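Home | Guides | Toys and Games | Cleaning | Contact

How to Sort and Wash a Mixed Lot of Toy Bricks

February – by the Vindwood Guides desk

Last winter I bought a mixed lot of 446 bricks at the Prutmont flea market, and I have now a method which works well for me. You need a white table, a washing bowl, mild dish soap and two old towels.

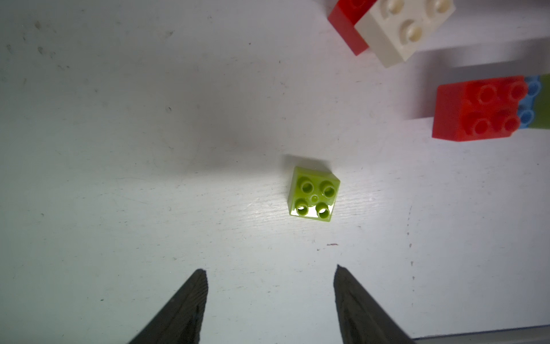
Step 1. Sort by size first

Many people begin with the color, but I recommend the size. Put all 2x2 bricks together, then the longer ones. A green 2x2 is easy to find on a white surface, and cream-white ones need more attention.

Step 2. Look at the studs

Turn each brick under a lamp. Check if there is dirt between the studs and if the edges have cracks. Bricks with cracks go in a separate cup – do not wash them with the others.

Step 3. Wash

Fill the bowl with lukewarm water and a little soap. Leave the bricks in it for 70 minutes, and move them with your hand from time to time. Very hot water can change the shape of the plastic. For old dirt I use a soft toothbrush.

Step 4. Dry and store

Lay the bricks on a towel with the studs up, and after some hours turn them. When they are dry inside also, divide them by color. I keep mine in Twal boxes, the flat model with 2 trays.

Related guides
- How to remove stickers from plastic toys
- Nosar drawer inserts: which size to buy
- Repairing a wooden train track
- Storing puzzles without the box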